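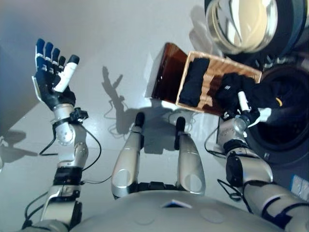 A woven basket held tipped towards a front-loading washing machine on the pale grey floor.

Kuklow wash room back in use after long wait

Residents at Kuklow can do their washing on site again. The shared wash room on the ground floor of Dimum House opened its door at 7am with a new floor, new drains and front-loading machines in place of the old top-loaders. First load in by quarter past.

The room had been shut since October, when a blocked drain backed up overnight and lifted most of the old lino. It serves 148 flats across both blocks. A good many have no plumbing for a machine of their own, so for months it's been the bus into town with bin bags, or the bath.

"I did sheets in the bath. Once," said Nosipho Mnguni, who lives on the third floor and has been chasing the repair by letter. "You can't wring a king size sheet by hand, not if you want to use your wrists the next day. After that I went on the bus."

Her letters went to Oosthuizen, the managing agents. The first reply said spring. The second said spring too, a different one by the look of it. Work began in the end after a petition went round both blocks and the pipe under the yard was looked at with a camera. Tree roots, and plenty of them.

Cuketti, the contractors, dug out the yard side first and then took the whole floor up. New floor is sealed and has a slight fall towards the back wall so water runs to the drain and doesn't sit in the corner by the meter cupboard, as it did before. The finish is glossy. Residents had asked for something that could be mopped in one go.

A wash costs £2, up from £1.50. Coins only for now - the card reader is on order and Oosthuizen would not give a date for it. Drying is still free on the lines in the yard. The indoor drying cupboard is not back yet, it needs a new heater and the part has to be sent for.

Other changes. Opening is 7am to 9pm, with last wash to go in by 8pm. Under the old rules it was open all night, which the flats directly above never cared for. The key is the same key as the bin store. Anyone who handed theirs in can get it back from the office on the first floor, mornings.

Powder has to be brought down from home. The old powder box on the wall has gone and won't be replaced, after years of it jamming. Oosthuizen are asking people to go easy on the amount, becuase the new machines take a lot less than the top-loaders did and too much foam will stop the cycle. A notice about this is going up.

Baskets are back on the list of things people are asked to bring too. Bin bags split, and the small stuff ends up on the floor and then down the side of the machine. A stiff basket can be held up and tipped to the door so the lot goes in together, socks and all.

"I've still got my mum's basket, a proper woven one," Ms Mnguni said. "It's done more miles than me. My only advice is check the bottom of it after. There's always one sock that holds on."

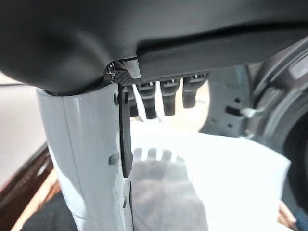
She also wants a bench put back. The old one went in the skip with the lino and there is nothing on the plans to replace it, though there's a gap left on the corridor side where it stood. Several of the older tenants used to sit down there through a wash and have a chat, and a few have said they would come down again if there was a seat. Oosthuizen said they would "look at seating" once the final bill from the contractors is in.

That bill has been a sore point. Oosthuizen say the drain and the floor come out of the repairs fund and nothing will be added to service charges this year. The petition group has asked for that in writing. As we went to press it had not arrived.

The petition itself is being kept. It got 1207 signatures, a fair few from people who have never lived at Kuklow but who shop on the parade opposite and got asked. The pages are in a folder in Ms Mnguni's hall cupboard and she says it can stay there until the bench turns up.

A trial period is running for the first 28 days. Anyone who finds water on the floor, a door that won't lock or a machine that eats the coin should write it in the red book by the door with the time and flat number. Cuketti will come back at the end of the trial and go through the list, and they've said small jobs will be done the same day.

Rugs, duvets and pet bedding are not allowed for the time being. The drums are big enough for a single duvet but the agents want to see how the drain copes first. Dyeing clothes is out for good. Somebody did a pair of curtains purple the summer before last and the next three people had lilac shirts.

Key queries to the office, mornings only. Lost property from before the closure, mostly pillow cases and one good tea towel, is there aswell and will go to the charity shop if it isn't claimed by the end of the trial.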